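## Pears by Post, and What Came of Them

For those of you who joined since the spring, a word about the fruit share. Gukwood is the little orchard up past the reservoir that Przemysław Wysocka took over when the old owners moved to be near their grandchildren, and for three seasons now a good number of us have been buying our pears from him by the box. You order by Friday, you pick up at the Trovow parking lot, and you try very hard to remember to bring the box back. (I have two in my trunk as I write this. Przemysław, I am sorry, they are coming.)

June felt like it would never end this year, and all through it I had people stopping me to ask whether the late frost had finished off the pears. It had not! The Bartletts came in light, but the Boscs did very well, and the Comice, which I had never given much thought to before this, have been so good that I've stopped sharing them. In all there were 88 boxes this fall, and every one of them was spoken for before the second pickup.

Now, the thing I keep getting letters about is ripening, so let me tell you what I do, and you can take it or leave it. Pears ripen from the inside out, and a pear that stays on the tree until it feels soft will usually be brown mush around the core. So they're picked hard, and they come to you hard, and a first-timer will bite into one on the drive home and decide they've been robbed. Please wait! Put the box somewhere cold first. The bottom of the refrigerator is fine, and so is an unheated porch if you don't have raccoons. Bartletts only need a day or two of that. Boscs and Comice like a good deal longer, and I give mine a couple of weeks if I can stand it.

After that, bring out only as many as you'll eat and leave them on the counter. Most of mine are ready in around 7 days, sometimes sooner if the kitchen is warm. Press gently with your thumb right up by the stem — if it gives a little there, eat it today. Don't squeeze the fat part, you'll only bruise it, and by the time the fat part is soft you've missed your chance and had better make sauce. If you're in a hurry, a paper bag with a banana in it does help things along, though I once forgot such a bag behind the bread box and I'd prefer not to go into it.

A few of you have asked whether the boxes could be sent instead of picked up, and Przemysław did try mailing some this year to people who've moved away. Shipping a pear is harder than you'd think. A ripe one won't survive it at all, and even the hard ones will rub against each other and arrive with dark patches that look terrible and taste perfectly fine. He has tried shredded paper, which got everywhere, and cardboard dividers, which were too big for the Seckels and too small for everything else. The stretchy foam sleeves have worked best so far, and if you have a drawer full of them, they're good for more than one trip. I slip them over my glass ornaments in January, and Maarja Grigaitė puts one between each of her good teacups when she takes them to her sister's.

My own favorite thing to do with the Boscs is to bake them. Cut them in half, scoop out the cores with a melon baller or a teaspoon, set them cut side down in a buttered dish, and pour in enough cider to come a little way up the sides. I put in a cinnamon stick and a strip of lemon peel and bake them at 375 until a knife goes in without any argument. Then I turn them over, spoon the juices on top, and give them another ten minutes. They're lovely warm with cream, and they're even better cold the next morning, standing up, out of the dish. You can do the same with Bartletts, but keep an eye on them, as they go to pieces quickly.

If your pears have gotten ahead of you, Toshiko Honda has a very good pear butter that she makes in a slow cooker with the lid propped open on a wooden spoon. She uses fresh ginger and hardly any sugar, and she lets it go overnight, so the whole house smells wonderful by breakfast. I've asked her to write it down and she says she never measures anything, so for now you'll have to catch her at pickup and ask.

Two bits of business before I let you go. Sign-up for the winter apples opens next month, and it will be the same arrangement as before, with a half box available for smaller households. And the cold corner of the Civwood building is ours to use again until spring, so if you have no room at home, put your name on your box in letters a tired person can read and stack it on the left-hand side. The right-hand side is potatoes. 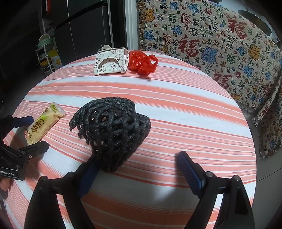 Ebbe Sæther wrote in to say that he skips the refrigerator altogether, keeps his Comice in the garage wrapped one by one in newspaper, and was still eating good ones at New Year's last winter, though he did add that you have to check them every few days and that the ones at the bottom always go first.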